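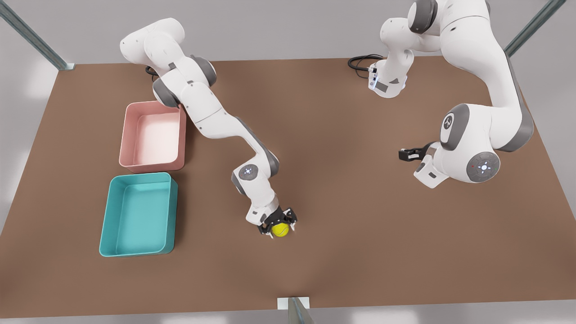
Shelving for a walk-in cooler: epoxy-coated wire or polymer?
Lilstead Food Service Operators Forum > Storage and Transport

quiambao_p
Good morning. I manage the kitchen at a residential college serving nearly 1,000 meals a day. Our walk-in cooler is due for new shelving in February, and I have been asked to submit a recommendation in writing. The existing units are chrome wire, and the lower tiers have rusted through at the collars. The two quotations I hold are for green epoxy-coated wire from Quan and for a polymer system with lift-out plates from Zikivura. The polymer quotation is 46 percent higher. I would welcome comments from members who have operated either type for several years in a damp cooler.

D. Hua, Facilities
We replaced chrome with epoxy-coated wire in our main cooler and would do so again. The coating has held on every upright. Two shelves were chipped by staff dropping milk crates onto them, and we exchanged those two shelves only. The cost of doing so was minor. For a cooler that is opened all day, I do not see that the polymer units justify the difference in price.

trinh_khong
I must respectfully disagree with the previous reply. A chip in epoxy is where the rust starts, and it is seldom noticed until an inspector runs a hand along the underside. Our second site had coated wire for four years and we removed all of it. The polymer plates come out and go through the dish machine, so the shelves are washed on a schedule. Wire shelving in place is wiped down when someone remembers to do it.

D. Hua, Facilities
That is a matter of supervision. Our shelves are on the weekly cleaning sheet and the sheet is signed. I would also ask whether your plates fit the machine without being turned on edge. The ones we were shown did not.

trinh_khong
Ours are the narrow plates, and they fit a standard rack opening lying flat. The wide ones may not. The original poster should measure before ordering.

tri.dao
Please confirm the load rating as well as the material. The figure in a catalog is generally for a load spread evenly over the shelf, with the unit standing still. If any of the units will be on casters, the rating is lower and is often limited by the casters themselves. We had a mobile unit rated at 200 lb. per shelf carrying cases of canned tomatoes that were well over that, and the posts bowed.

quiambao_p
Thank you all. To answer the questions raised: all units will be stationary. The cooler takes 14 shelving units in total, mostly four-tier. The heaviest items are boxed poultry and five-gallon pails of pickles, both of which are kept on the lowest tier. I measured the dish machine opening this afternoon and the narrow plates will pass through. The wide plates will not.

duc_to
One point has not been mentioned. Check the height of the lowest tier above the floor against your local code before you approve any drawing. Our installer set ours too low to get a mop underneath, and every unit had to be emptied and adjusted. With wire posts this is a simple job – with our polymer units it took two people most of a morning.

D. Hua, Facilities
I agree with the above, and I would count it as another point in favor of wire.

trinh_khong
It is done once. Washing is done every week.

tri.dao
Has a mixed order been considered? We use polymer for raw meat and dairy and coated wire for produce. The posts are not interchangeable between makers, so the two types must stand as separate runs. I would also request the warranty terms in writing. Privus supplied our wire, and their warranty against rust did not cover chipped areas, a detail we learned only when we filed a claim.

quiambao_p
A mixed order had not been considered and may well suit our budget. I will ask both suppliers to requote for polymer along the back wall and wire on the two sides, and will post the revised position when I have it. I have also requested the warranty wording from Quan.

duc_to
Please do post it. We face the same decision for our satellite kitchen.

Related threads
Dunnage racks or pallets for dry goods
Replacing door gaskets on an older walk-in
Label holders that survive the cooler
Sheet pan racks: welded or knock-down

Contact the moderators | © Lilstead Food Service Operators Forum | Back to top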